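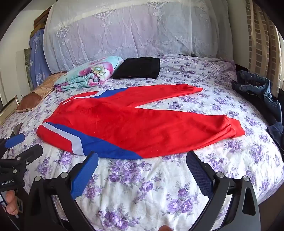 옷장 정리 모임 '모늘리(Monley)'가 4월 한 달 동안 회원들에게 내준 과제는 운동복 개기였다. 참가 신청은 180명, 끝까지 해낸 사람은 106명이다. 나머지는 의자 등받이로 돌아간 것으로 보인다.

모임이 권하는 방법은 싱겁다. 침대보 위에 윗옷을 펼치고, 소매를 펴고, 보풀을 떼고, 접는다. 빨간 트레이닝복 윗옷처럼 색이 진한 옷은 먼지가 유난히 잘 보여 세 번째 단계에서 포기자가 속출했다. 구겨진 소맷단도 만만치 않은 상대였다고 한다.

진행을 맡은 카순 사하 씨는 "장미 무늬 침대보를 쓰는 집은 옷을 펼치기 전에 침대보부터 펴느라 19분을 쓴다"며 "그것도 정리로 쳐 준다"고 말했다. 파란 줄무늬를 좌우로 맞춰 접어야 하느냐는 질문에는 한참 생각하더니 각자 양심에 맡기겠다고 답했다.

다음 모임은 5월 26일 열린다. 주제는 양말이며, 짝이 없는 양말도 가져올 수 있다. 참가비는 700원이다.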